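Skandoteck Suspends Outdoor Robot Trials After Braking Fault

February 5, 2026

Skandoteck has suspended outdoor trials of its Gikik ground robot after a unit failed to stop on command during a supervised run in January. There were no injuries, and no property was damaged.

According to the company, the robot kept moving for 8 seconds after its operator pressed the remote stop button. It came to rest against a concrete bollard at walking pace. The route crosses an open plaza between office buildings, with shared bicycles and scooters parked along its edge. 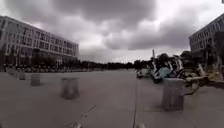
An internal review traced the fault to a software update installed 28 days earlier. The update changed how the robot handles a weak radio signal -- a stop command received during a reconnection could be placed in a queue and carried out late. The unit had completed more than 1,000 test runs before the incident.

"The stop function must take priority over every other process," said Odette Masson, head of safety at Skandoteck. The radio supplier, Covix, is assisting with the review. Trials will remain on hold until a corrected version has been tested indoors.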